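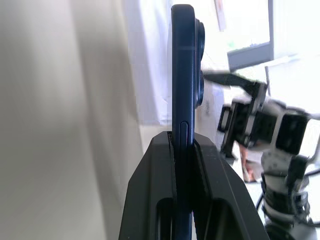
I'd expected Esther Kariuki to start with the clever stuff. She started with the finger pads. "People ask me about the software," she told me, "and I ask them when they last wiped the grippers!"

Esther looks after the two-armed phone cell at Dornness, and I got most of a morning with her in March (plus a very decent cup of tea). The pads get a wipe before every run, she said, and she swaps them after 588 picks whether they look tired or not. The counter stood at 3,908 when I was there. "A glossy phone shows you a worn pad straight away – it creeps down while you're watching."

Then it's the cables. She runs each arm through its full reach by hand, slowly, and watches the loops at the elbow and wrist. "If it goes tight, I stop and give it more slack. I don't hope for the best."

The trays come last, and they were what I really wanted to hear about. She sets the phone face down in one, teaches the left arm its grip at the edge, then lines the right arm up over the other.
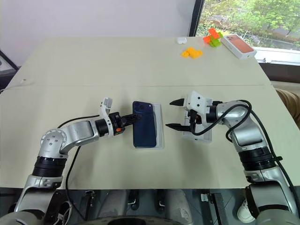

Jirayu Thepsuriya reckoned she should do the trays first, as a tray that's shifted a bit makes nonsense of everything else. Esther laughed at that. "We've had this row before," she said. "I knock the trays when I'm doing the cables, so they go last."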